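Slide 4. Say hello, wait for the coffee people to sit down.

Looking after the two-arm packing cell in Voltville. I inherited it with 306 pages of manual, of which 2 concern maintenance. Start with the fingers, because everyone does. Wipe the pads, check the fasteners, then run the gift box job slowly and keep your own fingers out of it.

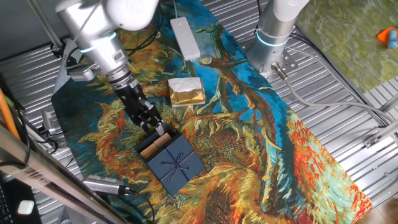

Nayara Dantas objects at this point that fingers are rarely the trouble, and that she would look at the cables first every time. Fair. Concede quickly, move on.

So, cables. Our log has 27 stops, and most of them end with a cable that was tied too tight or hardly tied at all. Leave slack at the wrist – then move the joint through its full range by hand-guiding and see what pulls.
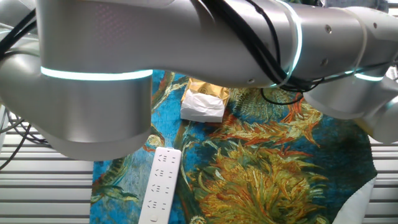
Retie, rerun, write it down. I use the Mulora sheet, mainly for its large box marked "other". Check the base bolts while you're bent over anyway. Skip slide 7 if Clumov are in the room. Questions, then lunch.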